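Grallance counter riser, light wood and black metal
Reviewed by Baiba Rebane

I bought this riser to get my small bowls off the counter. I own too many of them, mostly patterned ceramic, and they had been living in one tall stack that I had to take apart every morning. The riser cost me 14 dollars on sale. I have used it for two months.

It comes flat, with the board and the metal parts in one thin box. Assembly took one hex key and no swearing. The instructions are a single drawing, and that was enough.

The board is a light wood with a plain finish. The frame is thin black metal, and it continues above the board at one end as an open rectangle. I thought that part would get in my way when reaching for things. It does, a little, if you load the shelf from that side. I load mine from the front.

Capacity is modest. A stack of three bowls with a squat one next to it is a comfortable load, and I would not go much taller.
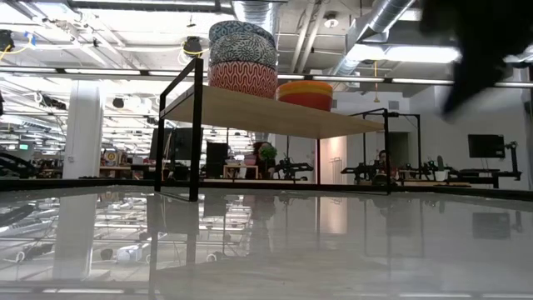
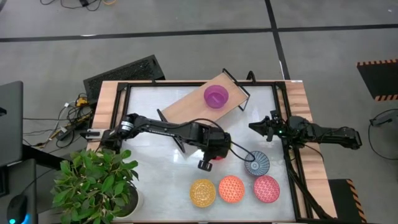 What I like

The board wipes clean with a damp cloth. Tomato sauce sat on mine overnight and left no mark. The space underneath is tall enough for saucers and a butter dish. Black and pale wood also goes with most things, including a red zigzag bowl that goes with nothing else I have.

What I don't

The metal feet have no pads. I stuck felt dots on mine after the first week. One screw worked loose in October and had to be tightened again. The board has no lip, so glossy bowls can slide if you bump it.

Compared with the Wallar

I had a Wallar riser before this one. It was heavier and steadier, but the top was narrow and held one stack only. For a single stack of dinner plates I would still pick the Wallar. For small bowls the Grallance is easier to live with, and I have kept it.

Contact | Copyright Graduswood | Back to top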